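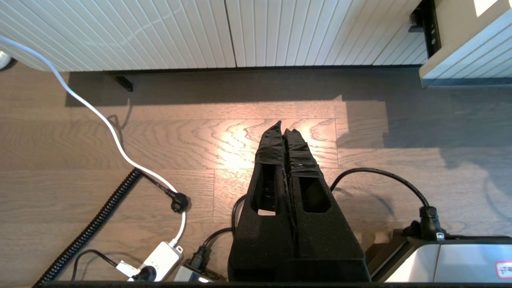
Zoltán Gulyás: Before you blame the drawer, check the floor under the cabinet. My Vulstead did the same thing and one foot needed a turn.

Thanks Zoltán, adding this to my ticket! To recap: the drawer on my Vulstead sideboard (the white ribbed one, bought in September) drags for the last bit when I push it shut, and the front ends up a hair lower than the door next to it. I put 5 or 6 paperbacks in it and it got worse, so I've taken them all out again while I sort this.
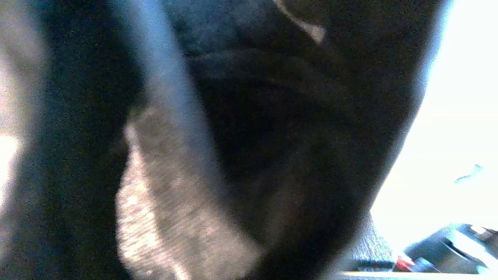

Attachment 2: close-up, mostly dark

I gave the foot a half turn, then another. Better, I think? But there's so much junk living on top that I started wondering about the weight (router stuff, phone charger, my umbrella, you know how it goes). 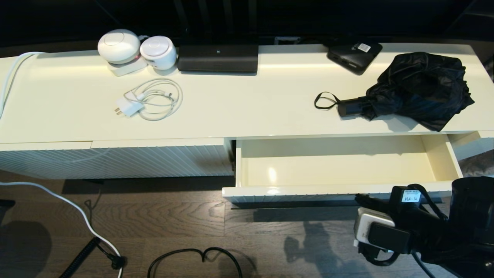

Szilágyi: The top can take way more than that, so leave it all where it is. Pull the drawer right out to the stop and look along the runners for grit.

Okay, did that with a flashlight, found some fluff on the right runner and wiped it off. It slides nicer now but still sits low at the front, grr.

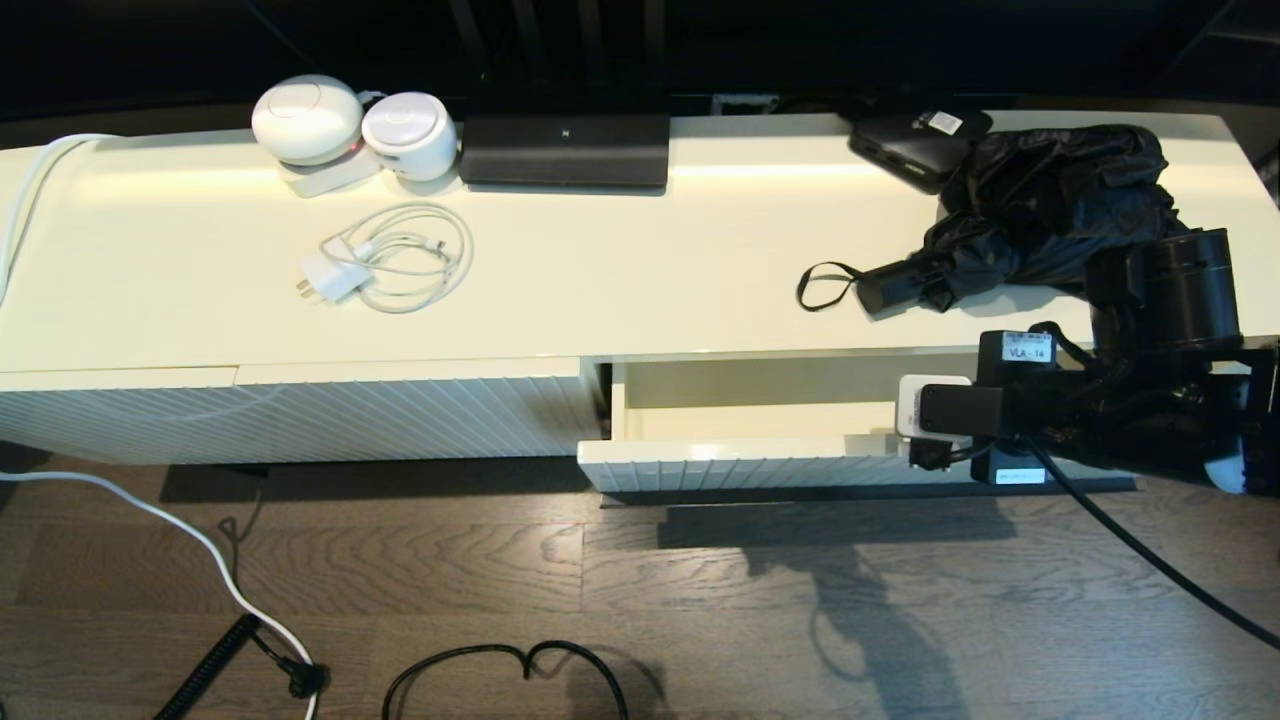 Attachment 4: drawer open, nothing in it

Next up is the little adjusting screw on the runner, if I can find it. Does anybody know which way raises the front? Leaving the ticket open until I've tried it.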